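Bustos 7 kW micro-hydro set

Reading time: 4 minutes

The Bustos is a small water turbine for people who own a steep stream and have started to look at it in a calculating way. It makes up to 7 kW, day and night, for as long as the stream keeps its side of the bargain. It comes fully assembled on a steel base, with the generator coupled directly to the wheel, and it has no belt to squeal at you in January.

We build it at Fornbridge, in the sheds above Idside, where the rainfall is generous and the summers are mostly theoretical. The workshop lights and the kettle have run off the first one for years. When the lights dim, somebody walks up the hill and takes the leaves off the screen.

What it needs from you

Head and water, mainly. Head is the height the water falls between your intake and the turbine, measured straight down and not along the pipe. People tend to be optimistic about it. The Bustos gives its full output at a head of 100 metres, and we would like you to measure yours with something better than a phone held at arm's length in the drizzle.

At that height you need ten litres of water a second. A bucket and a stopwatch will do for very small streams, but ten litres fills a bucket before you've found the button, so use a notched board across the flow and the table in the back of the handbook. Do it in a dry spell. Any stream looks magnificent in November.

With less head or less water you get less power, and we'll cut the nozzle to suit. Below a certain point we will tell you to spend the money on insulation. We have said this to several people and two are still speaking to us.

What's in the crate

The turbine, generator and base weigh 147 kg together and arrive on one pallet. You also get the nozzle with a spare, a pressure gauge, the inlet valve, a bag of bolts and the handbook. The Merkiva controller travels in its own box, well padded, as it is the only part that minds being dropped.

The pipe is not included. You will buy more of it than you planned to. Nor do we supply the turbine house, which can be as plain as you like provided it has a roof, a drain in the floor and a door wide enough to get the turbine back out of again. Please measure the door. 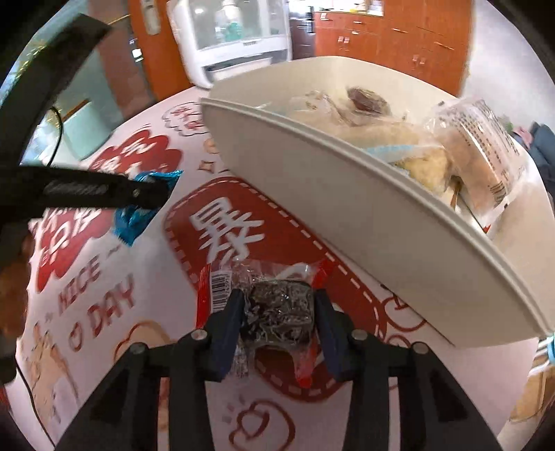
The Merkiva controller

A water turbine doesn't know that you've switched the oven off. Left alone, it would simply speed up, which is bad for the generator and exciting for anyone standing near it. The Merkiva watches the load and sends whatever the house isn't using to a heater, so the machine stays at its proper 3,000 revolutions a minute.

Most owners put that heater in the hot water tank. This leads to a great deal of hot water, and to baths being taken at odd times by people who feel they ought to. A second heater can go in an outbuilding for when the tank is full.

The display shows power, voltage and speed. There is no app. We did make one, and it told people at three in the morning that there were leaves on the screen, which they then had to lie there knowing.

If you want to connect to the grid you'll need a different version of the controller and permission from your network operator. Ask them early. Then ask them again. The grid version won't run the house in a power cut unless you also order the changeover switch, so say if you want it before we build the panel.

Noise

It hums. From inside the turbine house you'd have to raise your voice a little -- from the garden, with the door shut, it is quieter than the stream. Don't bolt it to the back wall of a bedroom. We mention it on account of one customer, who has since moved the bedroom.

Looking after it

Clear the intake screen whenever it wants clearing. In autumn this may be every day. Grease the bearings twice a year, look at the nozzle for wear once a year, and keep mice out of the control box. Bearings, seals and nozzles are kept on the shelf at Idside and can be posted.

Close the inlet valve slowly. The water in a long pipe is heavy and does not like being stopped, and the handbook has a page on this with the only red ink in it.

Ordering

Each set is built to order once we have your head, your flow and the bore of your pipe. Before you pay for anything, find out whether you need a licence to take water from the stream and planning consent for the intake. Both can take longer than the turbine does -- sometimes longer than the pipe.

Collection from Idside is free, and we'll load it with the forklift. At the other end you're on your own, so bring friends or a tractor.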